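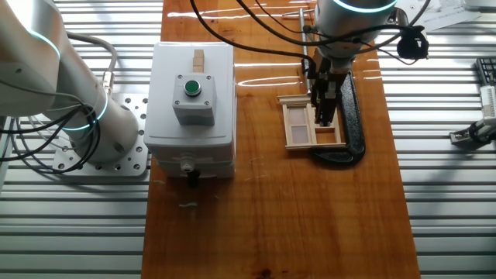 According to Petrauskas, which supplied one of the two grippers under review, a comparison of this kind says as much about the mounting as about the fingers. The company made the remark in a written response to the Enari Automation Laboratory, whose handling group has spent much of the past year testing parallel grippers on small wooden workpieces. The lead engineer of the group does not dispute it. "We accept the point entirely," the engineer said when we met at the laboratory in September 2019. "A gripper is never tested alone. It is tested together with the arm, the clamp, the controller and the patience of the operator."

The trial compared the Petrauskas gripper with a model from Todby that the laboratory had used for several years. Both were run from the same controller, a Plultine unit, and both were given the same set of 8 tasks. Each task was repeated over 3 sessions, with the finger pads replaced between sessions.

Asked why the group chose wood, the engineer referred to earlier work with machined plastic parts. "Plastic parts flattered everything. Every gripper on the market will pick up a clean plastic cube. Wood varies from one piece to the next, and a thin divider will bend before the controller has noticed any resistance."

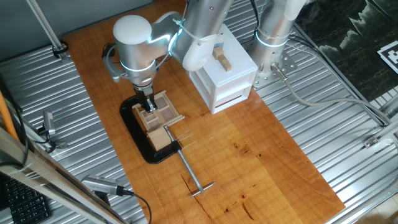
The parallel gripper with its fingers lowered into the clamped wooden frame.

The engineer described the first weeks of the program as slow. The Todby gripper closed firmly and repeated its position well, but its force setting moved in coarse steps, and the lowest step was still too strong for the thinnest dividers. The Petrauskas gripper offered finer control. It also required a longer warm-up, and its readings drifted when the arm had been standing idle. "We lost nearly 6 days to that drift," the engineer said. "The cause was a default in our own controller settings, and the supplier was very correct about it."

Holding the workpiece was a separate question. The group first used a vacuum plate, which did not seal well against unfinished wood, and then a pair of printed brackets, which flexed. The present arrangement is deliberately plain. A black C-clamp lies flat on the wooden tabletop with its long screw extending to one side, and the tray sits at the clamp with a small block of light wood at its front.

"Visitors expect something more advanced," the engineer said. "A clamp can be bought in any hardware store, and another laboratory can repeat our work with it."

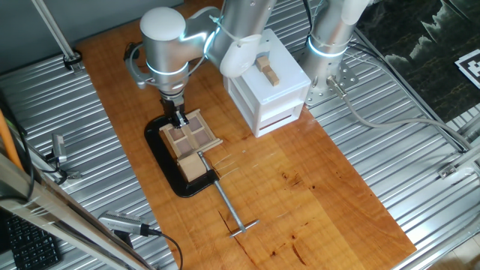
Approach angle was the subject on which the two grippers differed least, and the engineer was cautious about drawing conclusions from it. A tilted approach gave the fingers more room but made contact with the dividers harder to predict. The group therefore settled on a vertical approach for all reported results, with the two fingers pointing straight down at a tray of four square compartments. A tray of that pattern can be turned and clamped again without a change to the program – a practical matter, the engineer noted, when sessions run late.

On the choice between the two products, the laboratory has declined to name a winner. The Todby gripper remains the recommendation for rigid parts and long unattended runs. For thin or uneven material the group prefers the Petrauskas model, provided that the controller settings are checked at the start of each session.

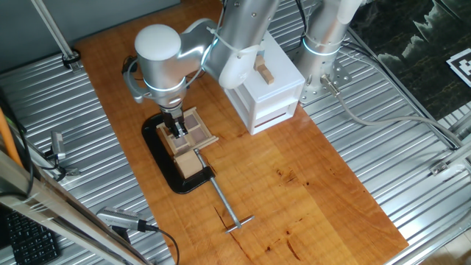 Cable routing received more attention in our conversation than we had expected. The engineer considers it the most common source of faults in any test cell, and one that seldom appears in published reports. A cable that pulls on the wrist can disturb a force reading enough to spoil a comparison. The bundle looping beside the wrist is held to the arm by a white zip tie near the elbow, and the engineer would like to see a proper guide in that position before the next series begins.

That series is planned for December and will cover camera placement, with the same tasks and the same controller. The laboratory intends to publish its force settings and task descriptions together with the results. "We would be glad to be contradicted by someone who has repeated the work," the engineer said.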